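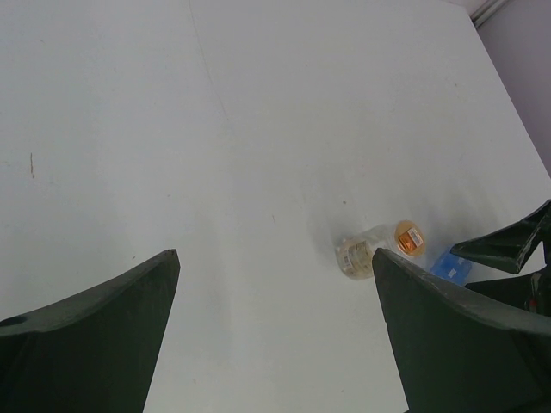
Clear jar with an orange-tan lid, label still on.

How to clean and reuse food jars

Updated Sep 17, 2019

Most kitchens get through a fair number of jars, and plenty of them are good enough to use again. The hard parts are the label, the glue under it and the smell of whatever was in there before. The method below works for glass jars and, with a few changes, for plastic ones. Read the part on plastic before you start if you are not sure which you have.

What you need

A washing-up bowl or a deep sink
Washing-up liquid
Bicarbonate of soda
Cooking oil, the cheapest you have
A blunt scraper or an old bank card
A bottle brush
Two clean tea towels
White vinegar for the lids

A label remover is optional. I have used the Pesska one in the small bottle and it does the job, but oil does the same job more slowly. Don't use wire wool on anything clear. It leaves a haze that never comes out.

Sort the jars first

Go through them before you run any water. Run a finger round the rim of each jar and throw out anything chipped. Hold glass up to a window and look for fine cracks near the base. A cracked jar can break in hot water.

Then match every jar to its lid. Lids that look the same often have a different thread, so screw each one on and check that it turns smoothly and stops. If it slips or sits crooked, that jar is fine for buttons or screws but not for food.

Check the inside of the lid too. Metal lids should have no rust and no bare patches where the lining has come away. Plastic lids sometimes have a card or foam liner. Prise it out if it is stained, as the smell of the old contents stays in there longer than anywhere else.

Taking the label off

There are two common sorts of label, and it helps to know which you are dealing with. Pick at a corner. If it tears in thin white layers it is paper. If it stretches or comes up in one piece it is plastic film.

Paper labels

1. Fill the bowl with hot water from the tap and add a squirt of washing-up liquid.
2. Take off the lid and sink the jar so the whole label is under water. A jar will float on its side if you leave the air in, and the top half of the label stays dry.
3. Leave it for half an hour. Shiny coated paper may need longer. Scratching the surface with a fork first lets the water in.
4. Push the label off with your thumb or the bank card, working from one edge.
5. Scoop the bits out of the water before you empty it. They block the plughole.

Film labels

Soaking does very little for film, as the water can't get through it. Warm the label instead. Fill the jar with hot tap water, put the lid on and wait a few minutes – the glue softens from the inside. Lift one corner and pull slowly, keeping the film folded back flat against itself. If you pull outwards it will leave more glue behind. A hairdryer on a low setting also works on glass.

Getting rid of the glue

Mix one spoonful of bicarbonate with one of cooking oil to make a paste. Rub it over the sticky area, leave it for 20 minutes, then wipe with kitchen paper. Most of the glue comes off with it in small grey rolls. Repeat on any patch that still feels tacky, then wash the jar in hot soapy water to take off the oil.

The printed date is a separate matter. If it is inked on the jar itself, try a cotton bud with a little surgical spirit. Do this on glass only.

Plastic jars

Plastic jars are light and don't shatter, which makes them handy for a shed or a caravan. They need gentler treatment.

Use warm water and not hot. Many thin clear jars lose their shape well below 100 degrees, so never pour water from the kettle into one, and keep them out of the dishwasher unless there is a dishwasher mark on the base. Use oil without the bicarbonate, as the powder can scratch. Keep surgical spirit and nail varnish remover away from them altogether. Both can turn clear plastic cloudy in seconds.

I don't reuse plastic jars for anything oily or for hot food. For dry goods with a strong flavour, keep one jar for one thing. Plastic that has held curry powder will always smell of it a bit.

Removing smells

Wash the jar and lid first, then try these in order.

1. Leave the open jar on a sunny windowsill for a day or two.
2. Put in two spoonfuls of bicarbonate, fill with warm water, shake and leave overnight.
3. Crumple a sheet of plain newspaper, push it in, close the lid and leave it for three days.

For lids, soak them in one part vinegar to three parts water for an hour. Don't leave metal lids in longer than that. Pickle lids may never come right and I keep them for the garage.
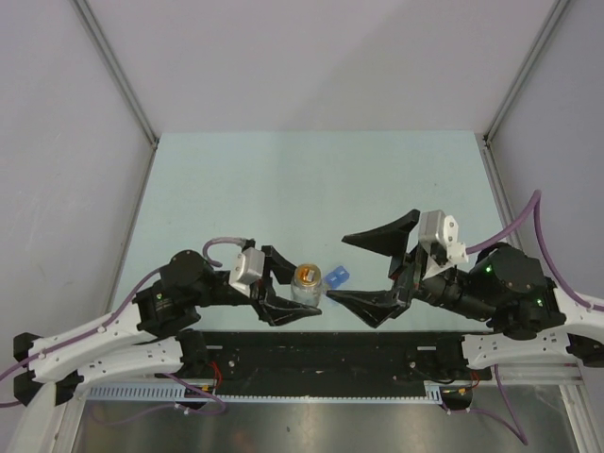 A small jar like this suits buttons, pins or seeds.

Drying

Stand glass jars upside down on a folded tea towel for ten minutes, then turn them the right way up and let the air get in. Left upside down they trap steam. Lids go beside them with the inside facing up. Wait until the next day before closing any jar you mean to store. Even a little damp under a lid gives a stale smell, and dry goods will clump.

What size for what

Sizes on food jars are odd, and the weight on the old label tells you little about how much of something else will fit. The quickest way to find out is to fill the jar with water and tip it into a measuring jug. My shelf has one that holds 436 ml and one that holds 886 ml, and neither number appears anywhere on the outside.

Up to 100 ml: spices, seeds, pins, spare fuses
Middling jars: tea, lentils, nuts, dried fruit
Large jars: rice, pasta shapes, oats, clothes pegs

Flour is better in something with a wide neck. Getting a spoon in and out of a narrow jar makes a mess every time.

New labels

Masking tape and a pencil are enough. Write what is in the jar and the month it went in. If you save seeds, put the year as well, because a jar marked only "April" is no use to anyone by the third spring. Stick the tape on the jar and not on the lid – lids get swapped.

If you want something neater, Mikton sell a roll of wipe-clean labels that come off without leaving glue. Let the jar come to room temperature before you stick them on or the edges lift.

How many to keep

I have one shelf for empties and it takes 19 jars. When it is full, the next one goes in the recycling. Rinse it, take off the lid and check your local rules on whether lids go in the same bin.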